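Gripper notebook, July – Honik vs. Brovik fingers, second round

Started a little before 9, coffee in hand, already annoyed at the cable bundle.

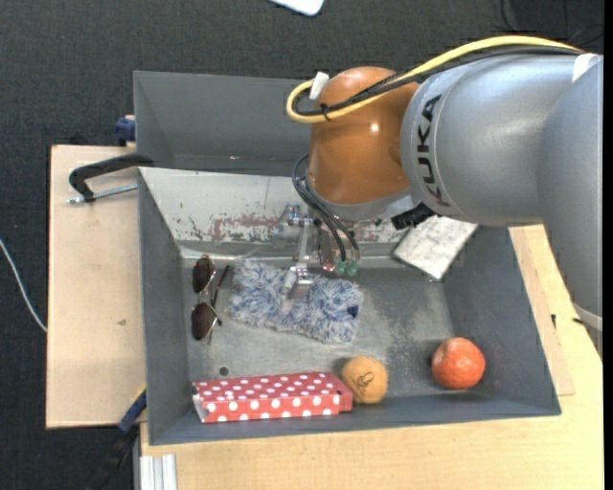

So the plan for today was to finish the finger comparison I've been putting off. Honik narrow fingertips first, then the wide Brovik pads, same bin, same objects, same controller settings, and for once I wasn't going to fiddle with anything in between. (I fiddled with one thing. See further down.)

Object set is the messy one: sunglasses, the fluffy duster pad, the polka dot box, the yellow-orange ball, the red fruit and that mottled slab that hates everybody. I wanted stuff that's floppy, stuff that rolls and stuff with hardly any place to grab, and I think this lot covers it pretty well. 15 tries per object per finger set, reshuffle after every pick, and a try only counts if the thing is still in the fingers when the arm gets to the drop pose.

Honik fingers, morning. I like them a lot more than I did last time! They get down beside things without shoving half the bin out of the way, and the duster pad was almost boring, it just grabs a fistful of strands and goes. I'd been worried about strands catching in the linkage, so I checked after each pick and pulled out a few bits of fluff, nothing that would stop it closing. Need to keep an eye on that if we ever run this overnight.

Sunglasses are another story. With the Honiks I got 4 out of 15, and two of those were by the temple arm with the whole thing swinging like a pendulum. The planner keeps wanting to go for a lens. I don't blame it, the lens is the biggest flat-looking thing there, but the tip skates right off. I'd like to try biasing toward the frame, or even just knocking down the score on anything that dark in the depth image. The Aubert depth camera gives me holes over the lenses anyway, so the pose it picks is half made up.

Ball: fine when it's out in the open, bad against the wall. It's the old problem, one finger needs to go where the wall is. I tried the little nudge move (push it toward the middle, look again, grab) and that got most of them, but it costs time and once it nudged the ball straight into the fruit and I had two problems. The fruit on its own was good. I dropped the closing speed for it and there are no new dents I can find.

Cable thing. On the far left reach, with the wrist turned all the way, the yellow cable gets tight enough that I don't like looking at it. I put a soft limit on the last joint, 21 degrees short of where it was, and that's the one thing I changed mid-run. It was before the Brovik set and after the Honik set, so strictly speaking the two aren't identical. I went back and reran the Honik box picks with the limit on and got the same count, so I'm calling it okay, but it's written here so you can yell at me about it. The real fix is more slack in the loop, and I'd rather do that with a second pair of hands.

Brovik pads, afternoon. Swapping took ages, the screws are tiny and I dropped one in the bin, naturally. Gripping is better on the box, much better, no twisting at all once it's off the floor. Better on the slab too, as long as it's leaning and there's a gap behind it. Flat on the floor, forget it, neither set can do it. But the pads are so wide that anything next to a wall turns into a bumper car situation, and the force limit tripped over and over in the corners. Sunglasses: 0. I gave up early on those and marked the rest as fails.

Controller was happy all day. Loop at 1000 Hz, no dropped cycles in the log, and the stutter we saw before the update hasn't come back.

Where I'm leaning: Honik fingers as the default, with a thin rubber skin on the tips for the lens problem. Bostudside has a sheet of the grippy stuff left over, so I'll ask for a strip of that before we order anything.

To do:
Recut the cable loop, then take the soft limit off
Rerun sunglasses with rubber on the tips
Bin clamps – retighten before every session, put it on the checklist
Rename today's logs, I saved the Brovik ones in the Honik folder again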